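**Can I just turn up, or do I need to book?**

You can absolutely just turn up! Kubiak has 40 seats, and on weekday mornings there's nearly always a table by the window for somebody with a book and a cinnamon roll. Saturdays are another story. If you're coming with more than four people, please call the day before and ask for Renata, and she'll push a couple of tables together for you.

**What time does the bread come out?**

The rye is on the shelf at opening and the poppy seed rolls follow a little later, once the big oven is free again. We bake 80 loaves on a Saturday and they do go, so if you have your heart set on one, have us put your name on it.

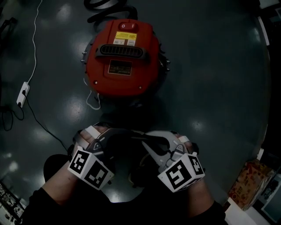
We're happy to hold a loaf until closing, and you don't need to pay ahead. If you're running late, a quick call is all we ask, and we'll tuck it behind the counter for you.

**Do you have anything without gluten?**

We have the almond cake and the coconut macaroons, both made without wheat flour. I do want to be careful here, though: it's one small kitchen with a lot of flour in the air, so if you have celiac disease I'd steer you toward a coffee and a chat instead.

**How do I order a birthday cake?**

Come in or call at least 2 days ahead (longer for anything with tiers, please). Remigiusz Zalewska does all of our decorating and he loves a challenge, but he does need to know the spelling of the name! Our largest honey cake is $105 and feeds a big, hungry family, usually with a slice left over for breakfast.

**Are you still making the plum doughnuts?**

We stopped in April, when the last of our plum jam ran out, and I've been hearing about it ever since. They'll be back when the new plums are in. Until then there's rose jam, and quite a few of the plum people have come around to it.

**Are dogs welcome?**

On the patio, yes, and there's a water bowl by the door.

*Updated 14th June*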